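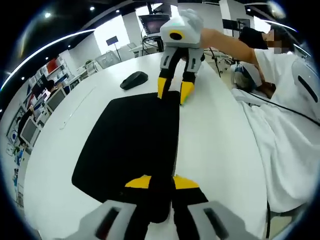
Vitalii Derkach asked after Tuesday's session whether the mouse has to come off the pad before the desk is wiped, or whether it is enough to lift one corner and go round it. Take it off. A lifted corner drops back on to the damp patch and traps it.

Hakeck Office Care, Unit 2: The desk top and what lies on it

This unit covers the desk surface, the mouse, the mouse pad and loose pieces of fabric. Screens and keyboards are in Unit 3. Chairs come later, with the Dastach stain chart.

Key terms
Pad: a flat mat for the mouse, with a fabric or hard top.
Loose fabric: any cloth on the desk that isn't fixed to it, such as a cover, a sleeve or a runner.
Clear side: the part of the desk you have already wiped and let dry. Nothing goes back on the other part.

Order of work
1. Move the mouse to one side of the pad and leave it the right way up. If it has a cable, lay the cable away from you.
2. Pick up the pad by both short edges. Shake it over the bin, not over the floor.
3. Wipe the desk from the far edge towards you. On a white top, go over any seam twice, as grey dirt shows there first.
4. Wait for the surface to dry. At Luo the practice room is cold in the mornings and this takes longer – don't hurry it with a paper towel, which leaves fluff.
5. Put the pad back square to the front of the desk, then the mouse.

Loose fabric
Black cloth on a white desk shows you everything: lint, crumbs, a fold that isn't straight. Lay it down lengthwise and hold it at both ends. Draw the ends gently apart until the long side is straight, then let go of the far end first. Pieces with an uneven outline won't lie square whatever you do. Line up the straightest side and leave the rest. Don't pull at a rounded corner to make it match.

Small pale items are easily lost on a white top. Run your palm over the surface before you spread anything large, and put whatever you find in the tray.
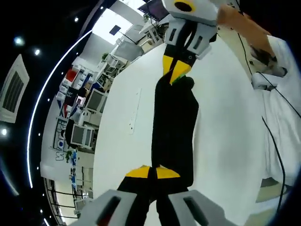 Washing and storing

Fabric-topped pads: cool water, a drop of washing-up liquid and a soft brush. Rinse, press between two towels and dry flat. Never on a radiator, as the rubber backing curls.
Hard-topped pads: damp cloth only.
Loose fabric: read the label. With no label, treat it as a cool hand wash and keep dark pieces apart from light ones.
Roll pads with the top facing outwards. Fold cloth along its length and store it away from the cleaning bottles.

For next time

Bring a mouse pad from home, the dirtier the better. Read the Praltov sheet on rubber backings, both sides. Written answers (500 words at most) go to Hanna Żak by the end of March. The question is on the back of the unit list – how would you clean a shared desk that is in use all day?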